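Workshop notebook / Melstead / Stores & Packing
Last updated: Wednesday, 4:40 pm

Right, November entry, and I'm writing it up before I lose the thread, as I did with the last one. Today was small-goods sorting in the bunk room. Jadwiga Kozłowski had already split the Hendlow delivery into heaps by the time I got upstairs, so I owe her a coffee (two, if you count Monday's).

The running total on the sheet is 3,589 pieces across the whole order. We're at 1,355 checked off, which is further along than I expected! Masks are the slow part. They come out of the Hendlow bag in a clump with the ear loops all hooked through each other, and if you pull, you stretch one. What works for me is to lift one mask by the middle fold, let the loops hang, and give it a little shake over the table. Jadwiga prefers teasing them apart flat. We agreed to disagree.

Foam mesh sleeves are the opposite, they're a joy. They weigh nothing, they flatten, and they spring back when you want them round. Zawadzka sends them for fruit and we use them on the glass jars, one per jar, two on the tall ones. I'd like to order more in the yellow because I can find it on any surface, even on that black-and-white check cloth where everything dark goes missing. I lost my good marker on it for most of the afternoon.

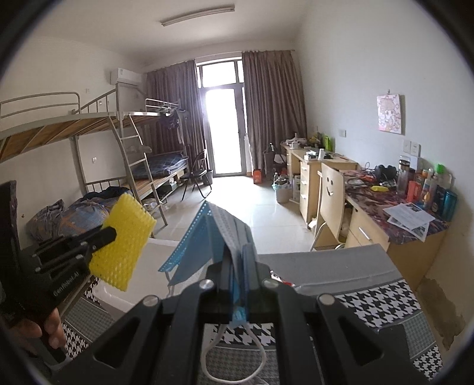 Sorting notes for next time

Keep the white tray on the left for whatever's been checked and the flat cardboard on the right for whatever hasn't. I swapped them halfway through and had to redo 16 pieces, and I'd rather not do that again. Masks first while you've got patience, sleeves after.

The cloth stays. I know Purkbridge wanted us on a bare tabletop, but small things skid on a bare top and on the cloth they stay put. It could use a wash though.

The bottom bunk is NOT a shelf. I say this as the person who put a whole carton on one last month and then forgot it was there. Finished bags go downstairs the same day.

Still to do: the last 886 small items on Jadwiga's list (mostly clips and ties), a new label for the mask bag, and an email to Zawadzka about the sleeves. Also find out if Hendlow can send the masks in stacks. I asked once and got a very polite reply that didn't answer the question, so I'll try phoning.

Filed under: Packing, Small goods, Stores log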